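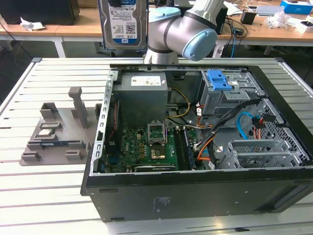
How Does a Robot Repair a Computer?

When an old computer becomes slow or stops working, many people throw it away. But very often only one part inside is bad. If somebody changes this part, the computer can work again. In the town of Welport there is a workshop where a robot arm learns this job. The arm is sold as a kit by a company with the name Transka, and the kit is called Nurmi.

What is in the kit?

Nurmi has 3 main things: the arm, a small control box, and a parts fixture. The fixture is like a tray, but every part has its own place in it. A processor stands in one slot and a memory module lies in another. A person finds things with eyes and fingers. For a robot it is much easier when each thing waits always in the same place.

What are the parts for?

The motherboard is the big green board. All other parts talk to each other through it. The processor, also called CPU, does the calculating. It sits in a socket, and a metal lever holds it down. To change the processor, the lever must first go up. The memory modules are long and thin, and they keep the things the computer is thinking about right now. The hard disk keeps your pictures and games also when the power is off.

Why is it difficult?

Cables! A cable is soft and it never lies two times in the same way. The arm must go around it and not pull it. Also the memory must be pushed hard enough to click, but too much force can break the board.

"A child can learn to put in memory in 15 minutes," says Esko Juntunen, who teaches the robot. "Our arm needed 108 tries before I was happy with it."

Can a school have one?

Yes. Schools can borrow the Nurmi kit for 20 days, and a teacher from Transka comes on the first day. The next school to get it is Plirkinthorpe, in July. You must be with an adult when the arm is moving, and your hands stay outside the table.

Words to remember

Socket: the place where the processor sits.
Fixture: a holder that keeps parts in their places.
Module: a part that you can take out and change.

March 19, 2020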